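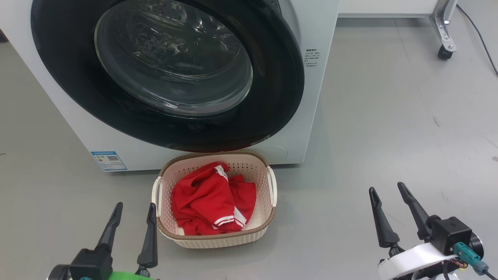 Laundry Room: New Hours, Red Items and the Filter

The laundry room on the ground floor of Coutinho House is back on its full schedule as of 3 Mar 2024. Doors open at 6:30 in the morning and lock at ten at night, every day of the week. The short winter hours that started in December are over. If your key card still stops working after eight, stop by the front office and have it reset.

A few things have come up over the winter and are worth going over again.

Colors. We had several complaints about pink towels and pillowcases. Team shirts are the usual source, especially red ones with white stripes on the collar and cuffs. The red can bleed into the white trim as well as into everything else in the drum. Wash a red shirt alone or with other dark reds the first few times, on cold, turned inside out. Take it out as soon as the cycle ends. A wet shirt left bunched up in a basket overnight can mark itself, and the stripes go first.

If something does come out pink, keep it away from the dryer. Heat sets the dye. Run it through again on cold with an oxygen bleach, after checking the care label, and hang it up to dry.

Baskets. The plastic baskets with the perforated sides are fine to set on the floor in front of a washer while you load and unload. Please don't leave them there during the cycle. The aisle is narrow, and two people have tripped this winter. There is shelf space under the window, and a basket with your apartment number on a piece of tape will stay where you put it. Unmarked baskets are moved to the storage closet on Fridays and held for 30 days.

Filters. On the front-loaders, the drain filter is behind the small panel low on the front. Residents don't need to open it. If your load comes out soaking, or there is water left in the drum, write the time on the clipboard by the door and use another machine. Maintenance cleans the filters twice a month. The last cleaning turned up coins, a bra wire and a child's sock, so please check pockets before you load.

Door seals. Wipe the inside of the rubber seal when you are done and leave the door open a few inches. The smell people noticed in January came from doors being shut on damp drums.

Detergent. Use the high-efficiency kind, and less of it than the cap suggests. Two tablespoons is plenty for a normal load -- more than that leaves a film on clothes and on the glass.

Costs. Repairs to the washers and dryers came to $2,477 last year. Of that, $1,037 went to a single drum bearing, which the repair company put down to overloading. A folded comforter should go to the big machines at Vemenar Laundry on the corner. This year's repair budget is $600 lower, and prices per load stay the same for now.

Questions about the laundry room go to Nosipho Dlamini in the front office, weekdays from nine to four. Lost socks are in the box on top of the dryer nearest the door.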